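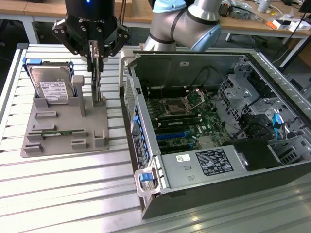

Forty desktops a night is what the brochure says, and the first question from the Jestden repair depot was whether anyone had told the desktops.

The brochure belongs to Sovora, which began renting out its bench refit service in August. For $787 a month you get an arm, a gripper, a slotted aluminum table and a parts tray. The arm handles the dull end of computer refurbishing: memory modules, hard drives in their caddies, the odd card. Somebody still has to take the side panel off and lay the tower down, a job Sovora calls "operator preparation" and the rest of us call taking the side panel off.

The pitch is aimed at shops that buy up old office towers by the pallet and sell them on with more memory than they left the factory with. It is not glamorous work. A person with decent eyesight and a podcast can get through a stack of machines before lunch, and will then tell you at length about their thumbs.

The tray is the clever bit, or at least the bit you pay extra for. Drives stand up in a holder, memory lies between low blocks, and everything waits in the same spot for the gripper. Sovora sells a tray for each case layout it supports, and there are 82 on the list. If your towers are on it, splendid. If they are not, a custom tray is $3,000 and the wait is described as "short," with no number attached.
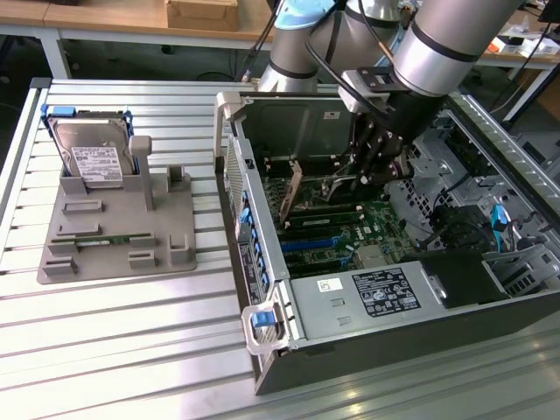 Memory is where I'd want to see it earn its rent, wrote Beyene on the service's customer forum, because a stick that's in but not quite in will cost you an hour and most of your good humour.

Sovora's reply was that the arm presses until it feels the resistance it expects, then stops and flags the machine if it doesn't get it. Flagged machines go to a human, who presses the stick with a thumb. The monthly fee covers as many flags as you like.

Rival outfit Firkitex offers a similar bench for less, without the custom trays and without evening phone support. Sovora's phones are staffed until 9 p.m., a bit awkward for a service sold on what it can do overnight.

There is a one-month trial, with the arm delivered and bolted down for you. Shops need a level floor, a regular wall outlet and enough room to walk around the table. Cable tidying is not included in any plan. Sovora says it is looking into it, as has everybody who ever opened a desktop computer.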